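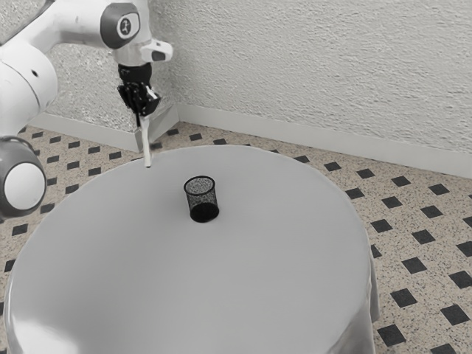

*Render: Bahman Fallahi / Lotgate sim group*

**Pre-run check, stick-in-cup task, Suvelano scene set**

Filled in by me, November, before the 169-episode eval. Florian Hämmerli, please read the comments this time (I worked hard on them!).

- [x] **Scene loads with one arm only.** Yep. The old config spawned two and I lost a whole morning to it.
- [x] **Cup upright and empty at reset.** Good. The mesh is see-through enough that you'd spot a leftover stick in there anyway.
- [x] **Nothing else on the tabletop.** Just the cup.
- [x] **Stick held near vertical.** It leans a touch, lower end to the right. I'm passing it, our limit is 9 degrees and the log says 4.
- [ ] **Tablecloth lighting.** Hmm, not signing this one. There's a big white shine where the cloth bends over the near left side, and the Ranjbar policy has been fussy about glare before. Can we try a rougher material and rerun 31 seeds?
- [x] **Force cap on gripper.** Set, and I checked the value in the file instead of trusting the menu.
- [ ] **Floor pattern randomized.** Still the beige with dark squares on every seed I opened. Bahman, is the Lulletti texture pack even hooked up?
- [x] **Stop key tested.** Twice, works great.

Status: hold until both open boxes are closed. Ping me after 3 p.m. and I'll start the run.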